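分类：工作记录 ＞ 白板与耗材
五月 记录：Defne Altıntaş

白板维护，第三次记录。接上次末尾没写完的部分：板面清洁方案、笔的筛选、托槽。Darnell Alcantara 要求把擦拭步骤写成别人能照做的样子，所以这次写得啰嗦些，结论放在各段里，不单列。

一、板面状态

清洁前先用手电贴着板面侧照了一遍。左半边残墨比右半边多，主要是上个月排班表留下的格线，横线比竖线难擦。右上方有两道浅划痕，指甲能感觉到，估计是有人拿金属尺靠着画过线。划痕里积墨，干擦擦不出来，酒精棉签顺着划痕方向走两遍可以去掉大半，剩下的颜色很淡，不影响书写，先不管。

板面光泽度没有仪器可测，只能凭反光判断。顶灯在板上的倒影边缘清楚，说明面层基本完好。以前那块旧板（Gillberg 项目室那块，已经拆走）报废前倒影是糊的，写上去的墨也渗，擦完一片灰。这块离那个程度还远。

二、清洁步骤

1. 干布擦一遍，超细纤维，毛短的那种。先擦掉浮墨，避免下一步把墨抹匀。
2. 异丙醇喷在布上，不要直接喷板。上次直接喷，液体顺着板面流进下沿和托槽之间的缝里，第二天缝口一圈黑水印。
3. 从上往下，横向走布，每一行压住上一行一半。布面变灰就翻面，四面都用过就换。
4. 清水拧干的布再走一遍，去掉溶剂残留。
5. 干布收水。等十分钟再写。

第4步Darnell认为可以省，我试过省掉：局部写上去的线会起珠，断成一段一段。可能是溶剂没挥发完，也可能是旧残墨被溶开后又铺了一层薄膜。两种原因没分开验证。不管哪一种，加一遍清水就没有这个现象，所以步骤保留。

浓度问题：手头是七成的，没有更高浓度的。不打算专门去买。含香精的通用清洁剂不要用，上次有人用过，板面发粘，橡皮擦拖不动。磨砂膏、百洁布一律不许上板。

三、笔

抽屉里的笔清了一遍。原来混着三种：白板笔、油性记号笔、一支不知道哪来的玻璃笔。油性的全部挪到打包台那边，抽屉外面贴了条。真有人用油性笔写到白板上，处理办法是拿白板笔在原字上盖写一层，趁没干马上擦，一般两次能掉。隔夜的用异丙醇，敷着等半分钟再擦。

白板笔按批次分开放，用 Rawat 和 Hustley 两个盒子装（旧货箱，上面原来就印着字，跟笔的牌子没关系，别误会）。筛选办法：竖直握笔，在板上拉一条线，看起笔处出不出墨，中途断不断，拐弯处有没有堆墨。凡是起笔要来回蹭三次以上才出墨的，直接进回收袋。笔尖压扁的不算坏，写大字还能用，单独放。

细头笔单独试。细头对板面残留比粗头敏感得多，板上只要有一层膜，线就会一粗一细。反过来也可以拿它检查板擦得干不干净，比侧照方便。线形本身歪不歪不看，只看墨。

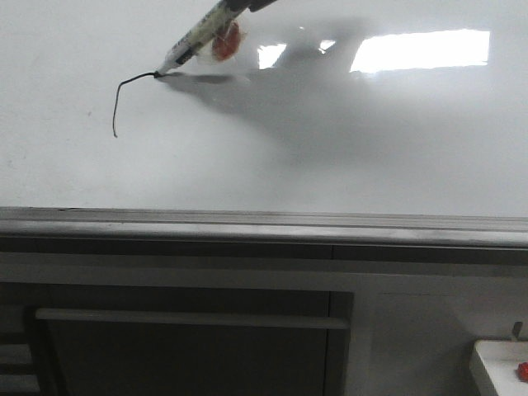
细头黑色试线，先向左，后转向下收尾。线有小折点，板面左侧可见少量细点和污迹。

线是连着的，有几处折。折点是走笔的问题，和墨无关，按上面的标准不扣分。线偏细，远看不清楚，开会写标题不合适，用来标尺寸、画小表格可以。归到细头一类。

左侧的细点和污迹记一下。擦的时候布走到左边通常已经发灰，下次从左边起头，或者到中线强制换一块布。两种都试一次，看哪种省事。

四、反光

顶灯倒影正好落在书写区，白得发亮，坐在桌子中段往板上看，那一块的字基本读不出来。之前有人提过把板往下调，量了一下，下面有柜子，没有余量。把板上沿往外垫出一点角度，倒影会往下或者往上移，但托槽会跟着斜，笔容易滚，需要另外做挡条。暂时的办法：倒影那一块不写正文，只贴磁片。会议纪要之类写在左半边。

灯罩换成漫射板是正经办法，Pandora 那边的房间就是这样改的，改完倒影散成一片，没有硬边。要走采购，先挂着。

五、托槽

铝托槽，灰色，面上有几道平行的凸棱，顺着长度方向。凸棱之间容易积墨粉，拿布擦只能擦到棱顶，沟里擦不到。试了三种工具：

硬毛牙刷，干刷：粉能起来，但是飞，会落回板面下沿。
硬毛牙刷，蘸水：粉结成泥，要再用纸巾沿沟拖一遍，拖出来的纸是全黑的。
吸尘器扁嘴加软毛刷头：最好用，基本不飞，角落剩一点。

以后按第三种来，先吸后擦，最后棉签收角。托槽和板面清洁的先后顺序：先板后槽。反过来做的话，擦板时掉下来的粉又进槽，白干。

笔在托槽上横放，笔头朝同一边，盖子扣到有响声为止。竖着插杯子里的那种放法取消，笔头朝上放久了墨往下走，起笔干。已经竖放过一阵子的笔，横放过一夜再试，有一部分能恢复，不要急着扔。

六、擦写寿命，粗估

供应商口头给的数字是擦写 2000 次以上，没有写清楚一次怎么算，是一整面还是一处，也没写用什么擦。问过，回话含糊。按我们自己的算法，每个工作日整面擦一次，一年才二百多次，到 2000 次要好些年，这个数字对我们没有约束意义。真正磨损快的是中间那一块，同一处一天擦几遍很正常。

所以打算做一个局部的对照：拿拆下来的边角料，一半干擦，一半按上面的步骤湿擦，各做到 3000 下，每隔一段写一条细线看断不断。干擦那半已经做到将近 2000，目前没看出差别。手擦太累，力度也不稳，后半段改成布包木块，上面压一个固定重量。重量多少还没定，先称一下平时手按下去大概多重，再按那个值配。

七、耗材

布：剩 5 块，够用到月底。用过的单独洗，不加柔顺剂，柔顺剂会在布上留膜，再带到板上。
异丙醇：半瓶。
棉签：够。
笔：黑色细头要补，红色不缺，蓝色没人用。
磁片：缺，有人拿去贴冰箱了，问一圈收回来。

八、待办

- 左起擦和中线换布，各试一次，记时间。（Defne）
- 托槽右端的塑料端盖松了，拔下来看是胶老化还是卡扣断。（Darnell）
- 漫射板尺寸量好，附在采购单后面。
- 油性笔的标签换成塑封的，纸的已经卷边。
- 边角料对照继续做，剩下的次数分几天擦完，别一次擦完。
- 步骤贴一份在柜门内侧，字大一点。

补：周日傍晚又看了一眼，没开灯，只有走廊的光，板面看着很干净。开灯以后左侧还是能看到点。检查一律开灯，侧照，这条加到步骤最前面。

补二：Darnell问细头笔试线的时候要不要规定长度。先不规定，拉到能看出断不断就行。如果以后要比较不同批次，再定一个长度，用胶带在板上贴两个端点，从一端写到另一端，写完连胶带一起撕掉。胶带不要过夜，残胶比残墨难弄。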